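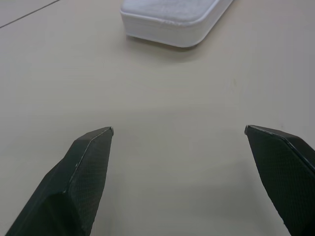

Chapter 7: Paying, Owing and Keeping Count

Category: Everyday Economics / Course Readers

Before money, what? The usual story is barter. I have a goat, you have shoes, we swap. Most first year students arrive with this story and it's worth setting it aside for the length of the chapter. Not throwing it out. Barter happens, mostly between strangers, or where the coins have run short. But village life in most places ran on owing.

Take Betska, a hill village we will come back to several times. Sheep, barley, a bit of timber. One mill. A family there might see coins twice in a year, at the spring fair and after the wool went down to the coast. The rest of the time they ate, mended roofs, had teeth pulled, got married. All of that had to be paid for somehow.

How it was paid for: a loaf now, a day's digging later. The miller kept back a share of the flour. The smith was owed by everybody and settled up in autumn. Debts were remembered, talked about at the well, sometimes scratched on a stick. People knew what a thing was worth in barley even if no barley moved.

So three words to keep apart from the start, as they get muddled in essays every year.

Price. What a thing is said to be worth, in some unit.
Payment. The handing over, in whatever form.
Debt. The gap in time between getting and giving.

You can have a price with no coin in the room. You can pay in something quite different from what the price was counted in. Rents in Betska were counted in silver and paid in cheese. The steward at Mollano, the market town below, wrote the silver figure in his book and sent the cheese to the cellar. Both were real, as far as the law went.

7.1 The tally stick

Cheap, hard to cheat, no reading needed. A length of hazel, notched across for the amount, then split down its length so the notches show on both halves. The lender kept one half, the borrower the other. To settle, bring the two together. If somebody had cut an extra notch on theirs it wouldn't match, and the grain of the wood had to match too, which is very hard to fake.

Notches had sizes. Wide for the large unit, narrow for the small, a nick for a half. These varied from valley to valley so a Betska stick meant little in Norkel, two days' walk north. That matters. A tally is good money only as far as people can read it and know who stands behind it.

Could a stick be passed on? Sometimes, yes. If the miller was owed by the widow and owed the carter himself, he might hand the carter her stick. Now the widow owes the carter. She may never have agreed to this and there were quarrels about it (see the Norkel mill dispute, end of chapter). But once debts start moving from hand to hand, they are doing a fair part of what coins do.

7.2 The book

Mollano had a market every week and far too many people for memory. The corn dealers there kept books. Early ones are a mess: no columns, entries in whatever order, crossed through when paid. One surviving book has 848 entries and fewer than 300 are crossed through. It is tempting to read that as a town of bad debtors. More likely alot of those debts were set against each other. The dealer owes the baker, the baker owes the dealer, they sit down once a year, take one from the other and carry the rest forward. No need for much coin.

Notice what the book does that the stick can't. It holds both sides of a relationship over years. It can be shown to a court. It also puts power with the person who writes, as the customer often could not check the entry. Complaints about false books start almost as soon as the books themselves.

7.3 Coins again

Coins never went away through all this. They were wanted for taxes, for travel, for paying soldiers, for buying from people you wouldn't see again. The Chauvin hoard, dug up from under a barn floor, held 2000 small silver pieces, many of them clipped. Somebody had been saving, or hiding, for a long time. Whoever it was did not come back for it.

Hoards mislead us a little. Silver lasts in the ground, hazel rots and cheese gets eaten. What is left for us to find is teh part of the economy that used metal, so older textbooks gave metal the lead role and everything else a footnote. This chapter goes the other way round: debts first, then records, then coins, and banks only in the last section.

Words to know before reading on: tally, reckoning, set-off, arrears, clipping, unit of account. The last one gives most trouble. A unit of account is what you count in. It need not be anything you can hold. The Mollano pound was used in books for generations and never struck as a coin at all.

Start with the Betska rents. Have the table of weights from Chapter 6 open, you'll need it for the cheese.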